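**Ticket subject:** Hot water loss in guest kitchen and adjoining washroom, Urneck House
**Reported by:** Front office, Trerkport
**Assigned to:** Ctibor Čierny, Building Services
**Status:** Closed, with one follow-up item

**Initial report**

The front office reported that hot water in the second-floor guest kitchen ran at full temperature for a short time and then turned lukewarm. The washroom next door showed the same fault. Guests on the first floor had no complaints. The report was received in December at 7:40 a.m. and given normal priority.

**Equipment**

The second floor is served by a Holub electric storage heater with two heating elements, rated at 2000 watts each. The unit was installed when the kitchen was refitted and has its own breaker in the hallway panel. Cold water enters through a mixing valve shared by the kitchen and washroom.

**Entry 1, 8:30 a.m.**

The breaker was found in the on position. The thermostat setting matched the setting on the service card. Water drawn at the kitchen tap was hot at first and cooled well before the tank should have been used up. Guests were asked to use the first-floor kitchen until further notice.

**Entry 2, 10:15 a.m.**

Power to the heater was switched off and confirmed off at the terminals. The upper element gave a reading of 21 ohms, within the range on the service card. The lower element gave no reading on either of two attempts. An open lower element is consistent with the complaint, as only the top part of the tank is being heated.

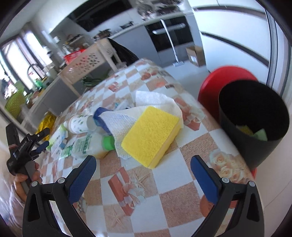 A replacement element was requested from Bestadance under the existing supply agreement. The supplier confirmed same-day pickup. The requester is reminded that the part must be ordered by the number on the tank label, as the number in the old maintenance binder refers to the 800-watt model used in the annex.

**Entry 3, 2:50 p.m.**

The tank was drained and the lower element removed. It was heavily scaled and split along one side. Loose scale was flushed from the tank. The new element was fitted with a new gasket, the tank was refilled, and air was cleared from both taps before power was restored.

**Entry 4, 5:20 p.m.**

Hot water held steady at both taps during an extended draw. No leaks were found at the element flange. The second-floor kitchen was returned to use.

**Follow-up**

The mixing valve is stiff and should be serviced at the next planned shutdown. The maintenance binder is to be corrected by Building Services.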